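Inicio Materiales Seguridad vial Tema 3

Tema 3. Circular detrás de otro: distancia, luces y paciencia
Apuntes de clase. Revisión del November 2, 2025 — léase 2 de noviembre de 2025; la plantilla del centro solo habla inglés.
Docentes: Mercy Mwakalinga y Justinas Laur. Autoescuela Drultholm

Se ruega traer leído el apartado 3.1. Quien no lo haya leído puede poner cara de haberlo leído, que también se practica.

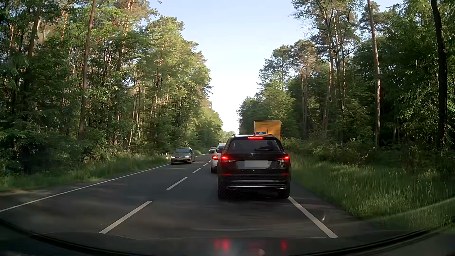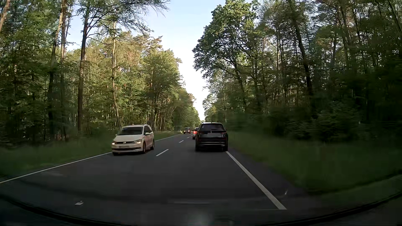

Figuras 3.1 y 3.2. Carretera de dos carriles entre bosque, con tráfico en ambos sentidos y un SUV negro delante.

3.1. El coche que tapa
Un vehículo alto delante quita vista. En las dos figuras hay al menos otro coche más allá del SUV, medio escondido, y es ese coche el que decide lo que va a hacer el SUV dentro de un momento. El alumno suele mirar solo el portón que tiene delante, como quien ve la tele. Hay que buscar lo que asoma por los lados y por encima del techo.
Si no se ve nada más allá, la solución no es arrimarse a mirar. Se levanta el pie y la vista se abre sola.

3.2. Leer las luces
En la figura 3.1 el SUV lleva encendidas las dos luces traseras y la tercera luz de freno, la de arriba. En la 3.2 los pilotos se ven de un rojo oscuro, sin brillo. La tercera luz es la que conviene buscar primero: las de abajo pueden ir encendidas por simple alumbrado, la de arriba solo se enciende al frenar.
Un freno encendido no dice cuánto se frena. Puede ser un roce del pedal o puede ser un jabalí. Se reacciona igual en los dos casos: pie fuera del acelerador, mirada larga, y después se opina.

3.3. La cuenta de los tres segundos
Se elige una referencia fija (una señal, un árbol reconocible, una mancha del asfalto). Cuando la parte trasera del coche de delante pasa por ella, se empieza a contar. Si llegamos antes de terminar el tercer segundo, vamos demasiado cerca.
A 70 km/h se recorren 19,4 metros cada segundo, es decir, más de 58 metros en tres. La clase siempre protesta con esta cifra — «ahí se me mete uno» —. Pues que se meta. Se vuelve a contar.

3.4. Los que vienen de frente
En ambas figuras hay vehículos en sentido contrario con los faros encendidos. De día también se agradece: contra una pared de árboles, un coche oscuro sin luces es un árbol más.
Antes de pensar en adelantar, tres comprobaciones:
- que esté permitido en ese tramo
- que se vea libre el carril contrario en toda la distancia necesaria, y algo más
- que haya hueco para volver
El coche parcialmente oculto del apartado 3.1 cuenta para la tercera. Adelantar al SUV para quedarse en paralelo con otro coche es un error clásico; en mayo lo cometió media clase en el ejercicio de pizarra, donde por suerte solo se gasta tiza.

3.5. Para la próxima sesión
Traer hecho el ejercicio de la hoja Makori: pasar 98 km/h a metros por segundo y calcular lo recorrido en tres segundos. Con unidades. Un resultado de 664 metros ya nos lo entregaron una vez y no hace falta repetirlo.
Las dudas, a Justinas, al terminar la clase. Las quejas por la nota, a Mercy, que las escucha con mucha atención y no la cambia.

Tema anterior: Señales y marcas
Tema siguiente: Lluvia y niebla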